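Kindham Robot Service: Frequently Asked Questions

Home › Good Practice › Two-Armed Drink Service

Welcome! We put this page together for the friendly folks who host our two-armed serving stations, and if you're new to all this, please don't feel you have to learn it in one sitting.

How close can a person stand while the arms are holding drinks?

At the table is fine, and reaching in is fine too, as long as you've had the short host training and the arms are in slow mode. Guests who haven't had it should wait until the cup is standing on its tray and the gripper has let go (we know, it's hard to be patient when there's iced tea coming!).

Where should the grippers hold a cup?

Around the sleeve, please, on hot and cold cups alike. Keep each cup over its tray whenever an arm is carrying it, and leave a little space between the cups that are waiting their turn.

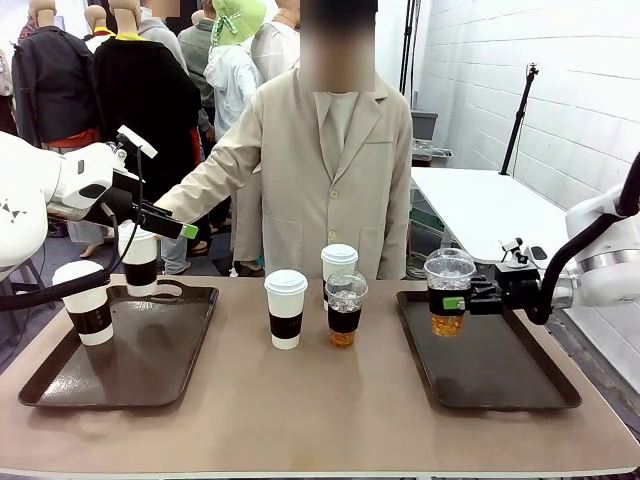
Do drinks need lids?

For anything hot that goes to a guest, yes. Open cups are allowed for practice runs, filled with cool water only.

How often do we check the fingertip pads?

Every 300 cups, or before opening if that comes sooner. Ronaldo Barredo looks after our Fesa checklist and will happily send you a copy, along with the August changes to page 11.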